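Stivton House News
Ground floor: the front room and what goes in it

The front room on the ground floor has been getting some attention since December, and several people have asked what is staying, what is going, and where the spare keys are now. This item covers all of it.

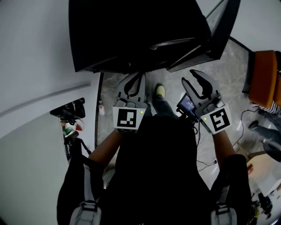 JURACH, 27 January 2025

The floor stays. That was the first question in nearly every message we got, so it goes first. The gray marble pattern was cleaned and checked in December, and apart from a few dull spots where the old copier used to stand there is nothing wrong with it. A quote to replace it came in at 1,450, not counting removal of the old surface, and Friederike Gerlach, who handles the building budget, turned it down the same afternoon. The money will go toward the hallway lights on the second floor instead.

Looking after it is simple. Use a damp mop with a small amount of the floor soap kept under the sink in the tea kitchen. Please leave the blue bottle alone. It is meant for the bathrooms and it leaves a film that has to be scrubbed off by hand. If you bring in anything heavy, put felt under it before you set it down. There is a roll of felt in the drawer by the back entrance, and Bülent Kurtuluş will order more when it runs low. Do not drag things. Two people can lift most of what is in the building, and there is a hand truck for the rest.

The white curved wall also stays as it is. We had a suggestion to put shelves on it. Erhan Karabulut took a level and a piece of board down there to see what could be done, and his answer was that straight shelves on a curved wall leave a gap that collects dust and pencils, and that curved shelves cost more than they would hold. There was a second suggestion to hang the notice boards on it, with the same problem. The notice boards will stay in the corridor, opposite the mailboxes, where people already read them.

When the wall needs wiping, use a soft cloth and plain water. The groove that runs across it picks up dust faster than the rest, and a dry paintbrush clears it better than a cloth does. We would like to get through this year without repainting. Please don't tape anything to the wall, including signs that are only up for a day. Tülin Saraç spent a good part of December taking off old tape marks and would prefer not to do it again.

Now the black cabinet. It came to us from the old Grakus office on the third floor when they gave up the lease, and there was some discussion over whether we wanted it at all. It is plain, it is matte black, and it takes up space. On the other hand, we have been keeping spare keys in a cookie tin and the signed delivery forms in a cardboard folder on top of the refrigerator, and a piece of furniture with a door is better than either. We decided to keep it.

Fingerprints show on the matte finish. A barely damp cloth takes them off, and a dry one afterward stops streaks. Furniture polish makes it patchy, as we found out on the back panel, which luckily faces away from people.

What goes inside was settled as follows. The top part is for keys. Each key has a tag with the room number on one side and the name of the firm on the other, and the list is taped to the inside of the door. If you take a key, write your initials and the time on the list. If you bring it back, cross them out. The middle is for delivery forms, one folder per firm, and the folders go back in alphabetical order. The bottom is for things that belong to the building as a whole, such as the meter readings, the boiler booklet and the warranty papers for the front door.

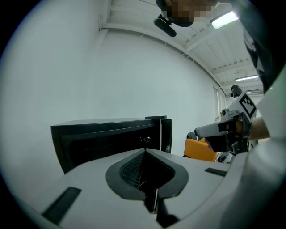
Nothing else goes in. We are asking for this because the cookie tin started as a key tin and ended up holding batteries, rubber bands and a set of bicycle lights. Lost property has its own basket at the reception desk. Packages that are too big for the mailboxes go on the table in the corridor and should be picked up the same day if you can manage it. Anything still there after 3 days will be carried up to the firm it is addressed to, which is extra work for whoever is on reception, so please check the table on your way in.

A few people asked about money and valuables. Please keep those in your own office. The building does not take responsibility for them, and the cabinet is for paperwork and keys only.

The small round knob on the front was loose when we got the cabinet. Bülent tightened it and it has held so far. If it starts turning without catching, tell him before it comes off completely. The parts are not easy to match and we would sooner repair the one we have.

Cables are the other thing. Several firms use the front room for work that needs power or a connection, and that is fine – it is what the room is there for. When you are done, coil up what you brought and take it with you. If you need to run a cable across the floor while you are working, keep it out of the way of the door. The extension cords with yellow tags belong to the building and hang on the hook in the tea kitchen. The ones without tags belong to somebody, and we have no idea who. If one is yours, please claim it from reception.

Booking works the same way as before. The sheet is at reception, and you can reserve up to 2 hours at a time. If you need longer, talk to Nazmiye Dağdelen, who keeps the sheet and knows which mornings tend to be free. Gökçe has a standing reservation early in the month for its stock check and has offered to swap when another firm needs the space badly. Leave the furniture where the floor plan on the door shows it. If you have to move something to make room, that's all right, but put it back afterward.

There is still an open question about seating. We have a budget of 40 for felt pads, hooks and small repairs in the front room, and that will not buy a chair. If your office has one in decent shape that you no longer need, let Nazmiye know before you put it out for collection. It should be light enough to carry with one hand and should not have metal feet. Chairs with wheels are fine on this floor as long as the wheels are clean.

We also need a doorstop. The old wedge has gone missing and the door has been held open with a box of printer paper, which is hard on the paper.

Tülin is putting together the new key tags this week and needs the correct name and room number from every firm. If yours changed when Grakus moved out and the rooms were divided up, please leave a note in the tray at reception. Old keys without tags can go in the same tray, in an envelope with your name on it.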